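Home News Products Press Contact

Jevley launches sort-and-swap bin program for household odds and ends

2023-07-04
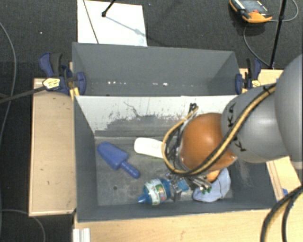 Jevley today opened sign-ups for its household bin program, a plain way to clear out the drawer, the shelf over the washer, the box under the sink. Two gray bins per home. One for things you keep, one for things that go. Scoops, bottles, cloths, the small stuff that piles up.

The program ran as a trial from May with 25 homes in the Kamura apartments. Those homes turned in 1308 items between them. Most of it was kitchen and laundry items, a lot of plastic, plenty of it still perfectly good. Usable pieces went to the swap shelf at the Maletti Street store, the rest was sorted for recycling.

"People kept telling us they had three scoops and couldn't find one," said Bohdana Palamarchuk, program lead at Jevley. "So you put it all in one bin and look at it. Takes an evening. We did not want a thick handbook with this, its one page."

How it works: pick up the bins, fill the first one from a single room, move the keepers to the second. Bring back whatever is left. Bottles should be emptied and capped. Cloth items washed please, and folded if you can. No glass, no batteries, no paint.

Bins are reused between homes and will show some wear. Scuffs and scratches are normal, no need to report them. Cracks yes, tell the desk and we will swap the bin the same day.

Pickup points are the Maletti Street store and the Lytvynenko warehouse, side entrance. A pair of bins can be kept for 19 days. Deposit is refunded on return, longer loans by arrangment.

Jevley has room for 2000 homes in this first round. Renters and owners both welcome, one pair per address. Kamura households from the trial keep there place and don't need to sign up again.

Press questions and store visits: ask for Bohdana Palamarchuk at the Jevley front desk. Sign-up forms at both pickup points.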